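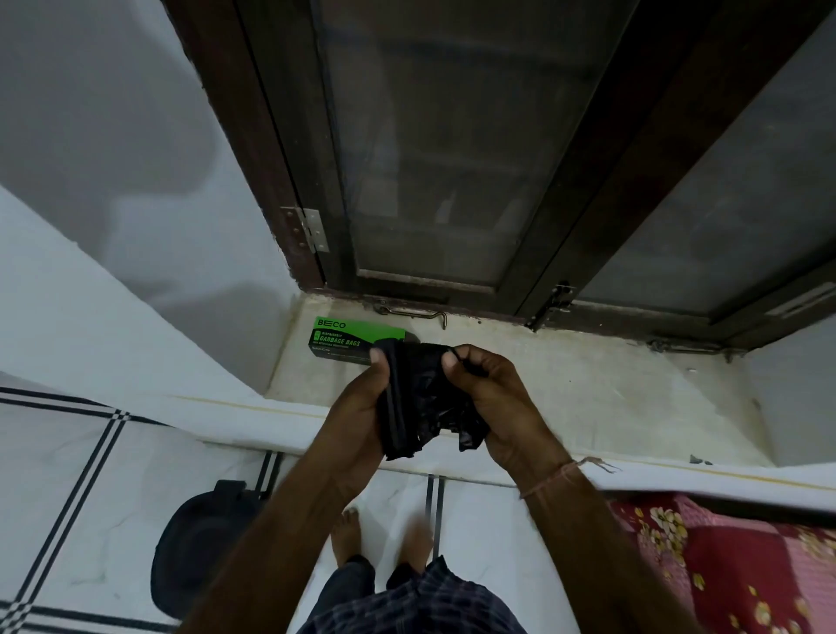
Changing Bin Liners in a Shared Flat: Project Report

Group members: Nomvula Mofokeng, Lwazi Mkhize, Lerato Adams

1. Background

Our unit asked each group to study one household chore and suggest how to make it easier. We chose changing the liner in a kitchen bin. All three of us live in share houses, and the liner is a regular cause of arguments. It gets left for the next person, or it goes in badly and slips down under the first load of scraps.

2. What we used

The bags were black biodegradable garbage bags from a small BECO box, which we kept on the window ledge. The bin was a black pedal bin with a round opening and a hinged lid. We kept a tally of bag changes across the households that agreed to take part and finished with 161 entries. Jacobus Zulu typed these up for us on a Thursday night and we are grateful to him.

3. Method

Each person opened the bag in their usual way and fitted it. Then they tried the same job in a set order:

Find the open end and rub it between finger and thumb until the layers part.
Pull the top edge apart with both hands.
Shake the bag once to let air in.
Stand at the bin and hold the lid up with the pedal.
Drop the bag in, fold the edge over the rim and run a hand around it.

Keeping a foot on the pedal leaves both hands free for the rim.
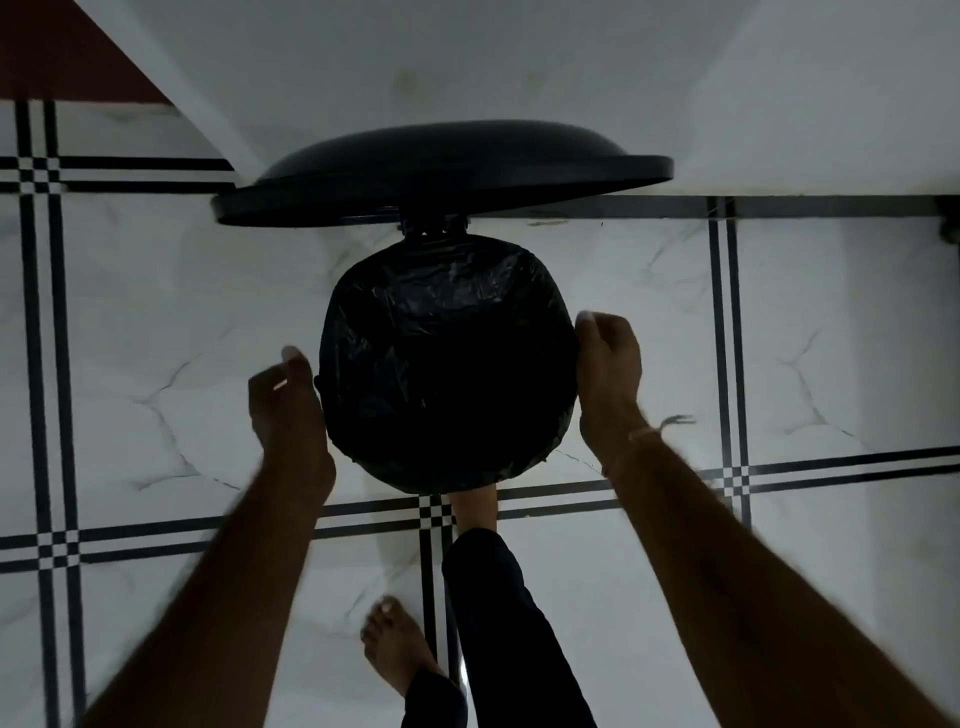
Should the bag be pulled tight all the way down?
Leave some slack at the bottom. A bag stretched tight from rim to base takes the weight on its top edge and is more likely to tear or slip.

4. Findings

Most people already did the last step without thinking. The step they skipped was the shake, so the bag went in flat and had to be pushed down by hand. Separating the layers was the part people complained about most - 7 of the written comments mentioned it. Slightly damp fingers helped.

5. Limits

We only looked at one size of bag. Lerato wanted to include drawstring bags but we ran out of time in April. A follow-up could also compare square bins, where the corners may hold the bag differently.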